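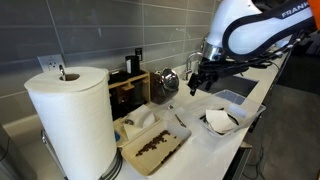

Kirsty Ruawai asked at the last site meeting whether the counter beside the sink was going to stay a dumping ground, and if so, why the grant was paying for it. Her question set most of the work for this period, so the report starts there.

Progress report, Grestberg shared kitchen
18/01/2026

Counter and sink
The dark gray wall tiles are up and grouted, and the sink and faucet are in use. Paper towels now have an upright holder on the counter. We bought a wooden organizer to go against the wall and put a shallow wooden box in front of it for small items. Jars are still being left out on the counter. They should go in the Nikness cupboard, but the shelf there is too low for the tall ones and we have not raised it yet.

Storage
Of the 12 shelves in the plan, all but four are fitted. The remaining ones are waiting on brackets from Kereama, who sent the wrong size in September and have agreed to replace them. Dry goods are on the fitted shelves. Baking pans are still in crates in the hallway.

Spending
We have spent around $2,000 of the fittings budget, mostly on tile and shelving. The organizer and the box came out of the small items line. Nothing has been moved between lines. Jendex has not billed us for the second plumbing visit.

Next period
Raise the cupboard shelf. Fit the last shelves. Clear the crates from the hallway. Agree on a short list of what may stay on the counter overnight and post it by the door. We are asking for two more weeks on the storage work and no extra money.

Shares: 4 | Comments: 2

Comments

Can the list by the door please include the coffee things? People use them first thing and don't want to go hunting in a cupboard.

The hallway crates are in the way of the mop closet. Could those go first?

Contact | © Grestberg shared kitchen | Back to top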